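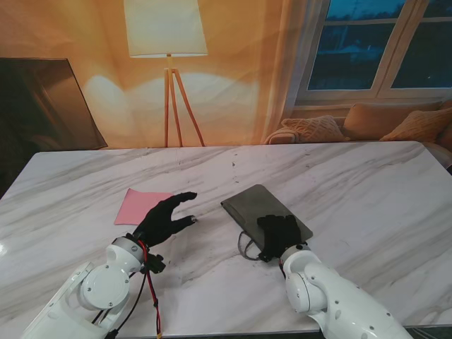 Vibeke Lund asked after the last report whether the 24 demos we dropped should count as failures of the method or failures of the operator. Fair question, and it changed how we did this period, so starting there.

Short answer: operator, mostly. Sorin went back through all of them. Most were bad teleop, hand drifting while the person was thinking. Method never saw them. From now on they're logged separately and you'll get both numbers.

Where we are, end of September. 428 usable two-handed demos on flat objects. Paper and thin rigid stuff, on the marble top. Target for the period met.

Method: still the split policy, one network per arm with a shared timing signal (Numbridge in the budget sheet, same thing). Compared it against the single joint policy, 20 trials each on the sheet pickup. Split is better at waiting for the other hand. Worse at recovering when a finger slides off the edge. Fiorella thinks the timing signal is too coarse, she is rerunning with a finer one now.

Problems. Paper on polished stone is hard, fingertips push it along instead of getting under. Thumb-first approach helps some. Cable routing on the arms needs another look before we go to longer reaches. Lost 2 afternoons to a calibration file that got overwriten, backups are automatic now.

Not done: the plain backdrop comparison. Everything so far is with the living room one, so no claim yet about other backgrounds. Simão has it next.

Spending on plan. No change requested. Will send teh trial table seperately once Fiorella's rerun is in.

Ruaridh Matheson
Vitbridge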